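Nonden revises Siltetti mug rack and adds matching saucer

February 22, 2026

Nonden has changed the wire gauge and the feet on its Siltetti mug drying rack, and has added a saucer to the Rimetti tableware range to go with it. Both items are listed in the spring trade sheet. The first stock is going to Pryor, which sells the rack through its kitchen counters and by post.

The Siltetti is a free-standing rack in black wire with a light wooden top rail. Mugs hang from upright hooks so that water can run off without pooling under the rim. The earlier version stood on a straight wire base, and on a ribbed draining board one side could drop into a groove and leave the rack leaning. The revised rack has splayed feet that sit flat and spread the load over a wider area.

Wire thickness has gone up by 2 mm at the feet. The hooks keep the old gauge, as a thicker hook would not pass through the smaller handles in the Rimetti range. Nonden gives the limit for each hook as 400 g, measured with a dry mug. Heavier stoneware mugs should be kept to the centre of the rack, where the frame flexes least.

The wooden rail is fixed to the frame and cannot be taken off for washing. It should be wiped with a damp cloth and left to dry in the open. The rack is not suitable for a dishwasher, and the trade sheet now says so on the first page; the December sheet carried the same warning in the small print only.

Saucer and mug

The new Rimetti saucer is round and light blue, and is meant to be used with the white mug already in the range. The well in the middle is shallow - Nonden says a deeper one trapped water against the foot of the mug in early trials. That matters to anyone who stacks saucers straight from the sink. The glaze is the same as on the rest of the range, so the usual care notes apply: no scouring powder, and no metal pads on the rim.

Saucers will be packed in boxes of six with card between each piece. They can also be bought singly from Pryor, although the single saucers come in a paper sleeve with no box. Mugs and bowls are still sold loose. The white bowl and the small plate are unchanged in shape and weight.

Placing the rack

The instructions have been rewritten and are shorter. They ask for a level surface and a gap behind the rack wide enough for air to move. On a wooden worktop a cloth or tray should go underneath, as drips will collect below the hooks and may mark an oiled finish. Nonden also advises loading from the centre outwards and unloading in the opposite order.

Small plates are a separate matter. The top of the rack will take one light plate laid across the wires, but it was not designed as a plate stand and there is nothing to stop a plate sliding if the rack is knocked. Larger plates and bowls should be dried elsewhere. A bowl left upright on the table is best tipped over once the outside has been wiped, as the foot ring holds very little water and the inside holds a good deal more.

Saucers should be cleared of mugs before they are moved. A mug lying on its side can roll off the edge of a saucer, and the handle is usually the first part to chip.

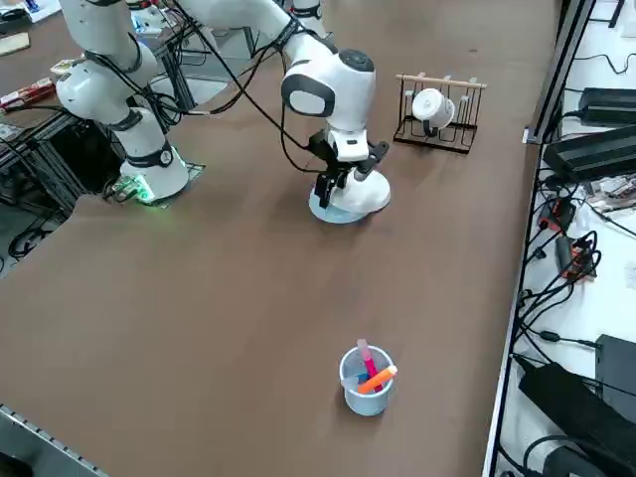 A white mug on its light-blue saucer, with another on the rack.
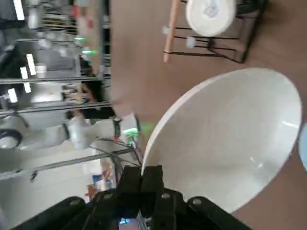 Spare parts and returns

Racks of the older type are not being recalled. Anyone with one that leans can ask Pryor for a set of four push-on feet, which fit over the ends of the base wire and lift it clear of the grooves. They do not fit the new version. Delivery takes roughly a week from the order being logged.

The wooden rail is not offered as a spare. If it splits along the grain within the guarantee period the whole rack should be returned with proof of purchase. Marks left by standing water are not covered.

Faded or scratched coating on the hooks is treated as wear unless bare wire can be seen. In that case the rack should be taken out of use, as rust will mark the inside of a white handle and is hard to shift from unglazed clay. Nonden suggests a paste of bicarbonate of soda for light marks - applied with a soft cloth, left for a few minutes and rinsed off.

Prices for the rack are unchanged. The price of the saucer will be set by each shop. Order codes for both are on the back page of the trade sheet, and the old code for the Siltetti will go on working until the remaining stock of the earlier rack has been sold.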